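Home | Kitchen | Desk | Archive | About

Filed under: Coffee & Tea / Small Machines / Reviews

We use cookies to remember your settings. By staying on this site you agree to our cookie policy.

Prernetti Cuesta capsule machine: a review after three months

11/1/20

I bought the Prernetti Cuesta in July to replace a filter machine that had a cracked jug. I wanted something small that made one cup at a time and didn't need a permanent spot on the counter. It has been used every day in our workshop kitchen, mostly by me and mostly for white coffee, and I have a fair idea now of what it does well.

Size and setup

It's a compact machine. The water tank is clear plastic, so you can check the level without opening anything. Setup took me a few minutes. Rinse the tank, fill it, run water through with no capsule in, throw that water away. The instructions say to do this twice. I did it five times before the first cup stopped tasting of new plastic, so plan for that and don't judge it on the first coffee.

The controls are simple: one button for a short cup, one for a long one. You can reprogram both by holding the button down until you have the amount you want. The long cup as delivered is too long for my taste and comes out thin. I cut it back on the first day and have left it alone since then.

The coffee

Black coffee from this machine is fine. It's hot enough, it has some body, and it tastes the same every time. It won't replace a proper espresso and the price doesn't suggest it should.

White coffee takes a little more care. There's no milk system, so you either add milk after or put the milk in the glass first and let the coffee run onto it. I do the second. The coffee mixes in as it falls and I don't have to wash a spoon. With cold milk straight from the fridge the drink ends up lukewarm, so I take the milk out ahead of time or warm it. A small glass suits the short setting best. In a big mug you get a puddle at the bottom, and the coffee has farther to fall and splashes more.

The foam is light and made of fairly coarse bubbles. It doesn't last. If you want a thick layer on top you'll need a separate frother – I have a cheap battery one and it does the job. 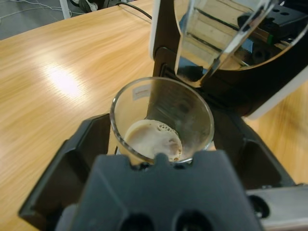

Chiyo Higuchi wrote in to say that she had the opposite experience with milk in the glass first. She found the coffee tasted flat that way, and she now runs a short cup, adds the milk afterward and drinks it right away. She also warned that the long setting brought out a bitter taste with the darker Grullitz capsules, and that she had gone back to the medium ones.

I tried her way for a week. With the medium capsules I couldn't taste any difference. With the dark ones I think she has a point, and I'd keep those to the short setting.

Capsules

The machine takes the standard small capsules, and I've used two brands in it. The Grullitz ones pierce cleanly and drop into the bin with no trouble. A bag of unbranded ones from the discount store jammed twice. Both times I had to switch off, wait, and work the capsule free with the handle of a teaspoon. I wouldn't buy those again, though that may be as much the capsule as the machine.

The used capsule bin is small. Empty it daily if more than one person is drinking, and don't leave it over a weekend. Wet coffee grounds go moldy fast in a closed bin.

Cleaning and moving it

The drip tray has a slotted grille over it and both need rinsing often. Milk that lands there starts to smell by the next morning. Warm water and a drop of dish soap are enough. I dry the grille before I put it back, otherwise it leaves water marks.

The chrome on top shows every fingerprint. I wipe it with a dry cloth when I notice, and I don't always notice. It's a good-looking finish when it's clean.

Light weight is a plus and a minus. I can lift the machine with one hand to wipe under it, but on a smooth tabletop it slides when I push down the lever, and I hold it with the other hand. Empty the tank before you carry it anywhere. The power cable is thin and comes out at the back, and I'd have liked it longer. Ours only just reaches the outlet from the table.

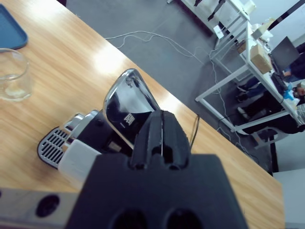
Noise, descaling and service

The pump is loud for a few seconds and then settles down. You can talk over it. It does buzz on a hollow tabletop, and a folded dish towel underneath cures that.

The descaling light came on after two months. We have hard water. The process takes a while, and you have to stay near the machine to empty the container between rinses. I had a question about the light staying on afterward and called the shop, Rarkbridge, where Asif Sandhu told me to hold both buttons down together to reset it. That worked. It should be in the manual and I couldn't find it there.

I'd buy the Cuesta again for a small kitchen or an office corner. For a household of four coffee drinkers I'd look for something with a bigger tank and a bigger bin.

Get new reviews by email. Enter your address to join 2,276 other readers. Unsubscribe any time.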